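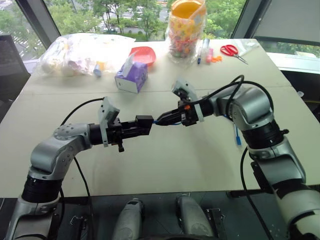 Figure 3. Table-top before sorting, with the clear bag, the red bowl and the tissue box along the far side.

3.2 Objects left at the edge of the table

In the first part of the study we looked at what people keep on a table which is used every day, and in this part we look at where they keep it. The households in Stunholm and Kerkura were visited by Ieva Sproģis and Lama Saliba, and the same list was used in both towns. In total 778 objects were entered in the list. Of these, 544 were standing in the back half of the table, far from the place where a person usually sits.

Figure 3 gives a good impression of such an arrangement. The objects make a line at the far edge, and they have little in common. A full plastic bag, with contents of mostly white and light color, is near a shallow bowl and a purple box of tissues. Between the bag and the bowl there is also a small blue and white object of the type we coded as "marker or small bottle", because in many cases the two coders could not agree on it. The bowl is a little tilted. We did not code the angle of bowls, but Değirmenci (personal communication) suggests that it can be useful for judging if a bowl was placed or only pushed away.

Tissue boxes needed a rule of their own. A box with a tissue standing up from the opening was coded as "open, in use", also when the person told us that it was never used. The bags were more difficult. A clear bag can be a container, but it can also be something that waits to be carried to another room. We coded all bags as containers in the first round, and after the comments of Sawsan Abou Jaoude we separated the full bags from the flat ones. This changed the class of 11 objects and did not change the order of the classes in Table 2.

The interviews were made in January, when the tables carry more things than in summer according to several participants. The participants were given 90 minutes for the sorting and the talk together. Most of them started with the bag. One participant in Kerkura refused to move the tissue box at all, and we left it in its place and marked the entry as incomplete.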